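Storing Medicines and Test Supplies at Home

Most tablets and capsules are labeled for storage at controlled room temperature, 68 to 77 °F. A bathroom cabinet goes above that range during a shower, and the humidity does more harm than the heat. A bedroom drawer or a hall closet shelf is better. Kitchen cabinets are acceptable if they do not share a wall with the oven or the dishwasher.

Keep tablets in the original container with the lid closed. The cotton plug from a new bottle should be thrown away on first opening; it draws moisture. The desiccant canister stays in. Do not combine two partly used bottles of the same drug, as the lot numbers and expiration dates will differ.

Refrigerated products go on a middle shelf toward the front, between 36 and 46 °F. The door is too warm and the back wall may freeze them. Insulin that has been frozen is discarded even if it looks normal after thawing. A cheap probe thermometer in a glass of water gives a steadier reading than one hanging in air.

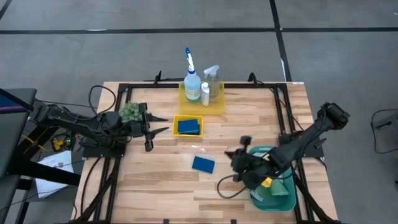
Malou Laxdal

Test strips for blood glucose meters are sensitive to moisture. Close the vial at once after removing a strip and do not move strips to another vial. Write the date of opening on the label. Check the package insert for the discard date after opening, which may be earlier than the printed expiration date.

Liquid medicines should be measured with an oral syringe marked in milliliters. Kitchen spoons vary too much. Rinse the syringe in warm water after each use, pull the plunger out, and let both parts air dry. Replace it when the markings begin to wear. For a suspension, shake the bottle before every dose.

A 500 mg tablet may be split only if it is scored and the pharmacist confirms it. Extended-release and enteric-coated tablets are not split or crushed. Use a tablet splitter with a fixed blade, and split one tablet at a time.

Go through the cabinet every January. Take expired items to a pharmacy drop box. Where there is none, mix them with used coffee grounds in a sealed bag and put the bag in the trash, unless the label gives flushing instructions. Black out the name and prescription number on empty bottles before recycling.

Last revised 01/06/2022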